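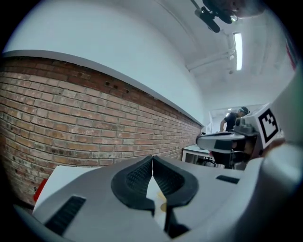
Matúš Oravec
Thread starter, workshop member
Posts: 415

Can the machines do our chores yet?

Good evening to all. I write from the room with the brick wall, where I spend much of my week now with a gripper in my hand. My sister asked me on the telephone when she can buy one which clears her kitchen. I said to her not this year, and she was disappointed in me personally.

My opinion after this summer: the fingers are already good. The pads have small raised dots, the tips close until there is only a thin line between them, and with such tips a patient person can pick up quite small things. But the patient person is still necessary. When I let the arm do it alone, it managed 36 good picks in one evening and then it pushed a cup from the table with full confidence. What is your experience, at home or in a shop?

Posted 28th September

lenka_machala
Reply 1

Matúš, I think you are too kind to the fingers. In our bakery we tried a Skunico arm for putting rolls in paper bags. The roll is soft, the bag is soft, and the bag does not stay open. A girl of sixteen learns this in her first morning. The arm was with us from March and we gave it back before the holidays.

gilang.lubis
Reply 2

I do not agree with Lenka, with respect. Bags are maybe the worst thing you could choose. We have an Uder in the parts store and it moves bins from shelf to trolley the whole day. I looked in the log before writing this: 2,974 moves, and 3 of them a person had to repair. I don't have a colleague with such numbers, and I include myself.

lenka_machala
Reply 3

But your bins are all the same bin. This is a factory chore. The question was about a kitchen.

gilang.lubis
Reply 4

The question was "at home or in a shop". Please read again the last line of the first post :)

VlastaK
Reply 5

You are both right, so I will make both of you unhappy. I clean other people's flats for my living. The wiping itself is maybe a quarter of my work. The rest is deciding. Is this paper rubbish or is it a letter from the bank? Does the sock go to the wash or has the child put it there for a game? I would gladly give away the vacuum cleaning and the windows. I would not give away the deciding, and my clients would also not.

Matúš, one question about your gripper. Do the pads wear off? My rubber gloves with dots become smooth very quickly, and then every glass is dangerous.

Matúš Oravec
Reply 6

Vlasta, yes, they wear. I change them when I begin to press harder than I did before, I have no better rule. Flour and oil are the worst for them. Lenka, your rolls would have finished my pads in a week.

To the deciding I have no answer. When I hold the gripper, I decide and it only closes. This is why I believe it is worth to show it by hand many times. Gilang will say it is a matter of quantity.

gilang.lubis
Reply 7

It is a matter of quantity.

roxana_m
Reply 8

I read this with my mother, who cannot lift her arms well any more. She does not need that it is fast or that it knows letters from the bank. She would be content if something took one plate from the rack and put it on the table, even if it needs five minutes for it. So for us "yet" has a different meaning than for a bakery. Has anyone tried the Ramau one for such a thing? The shop could tell me only the price.

lenka_machala
Reply 9

Roxana, here I change my opinion a little. One plate from one rack is more like Gilang's bins than like my bags. I don't know the Ramau. I would ask them to let it work at your table for one day before you pay anything, with your own plates.

VlastaK
Reply 10

And have a look what it does when the plate is wet. I would test this first.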